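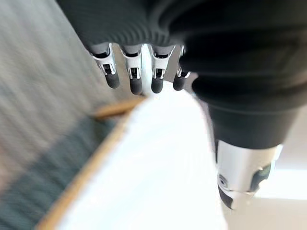 How to Label Approach and Contact in Bedroom Tidying Runs
By Mwajuma Mosoti, 16 Feb 2020

If you have just joined us on the Drindolach study, welcome! You'll be spending a good deal of your first week marking up recordings, so let me walk you through the way I do it, with a cup of tea close at hand.

Start by opening the head view and the wrist view side by side in Olitz, and check that the two clocks agree to within 15 milliseconds. If they don't, fix that first and save yourself a lot of grief later on (I once labeled a whole afternoon's worth before I noticed).

Next, go to the head view and write down what the arms could reasonably go for. Use plain names like "gray garment" or "black garment," and please don't write "shirt" unless you can really tell. A crumpled heap of cloth fools all of us, and a wrong name does more harm to the training set than a vague one.
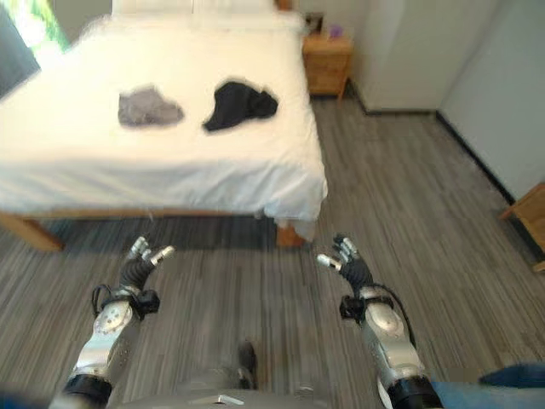 Once the names are in, play the run slowly and mark "approach" at the first frame where a hand moves steadily toward an item. An open hand that is just hovering gets "idle," even when you have a strong hunch about where it's headed.

Contact is the fussy one. Work from the wrist view, and step back and forth until you find the first frame where a fingertip or the thumb clearly touches. If blur hides the moment, mark the first sharp frame after it and tick the "uncertain" box. We ticked it on 205 of the 952 runs in the July set, so please don't be shy about it!

Save the file, then pass it along to a second labeler without telling them your answers. If the two of you differ by more than 2 frames on contact, sit down together and watch it again.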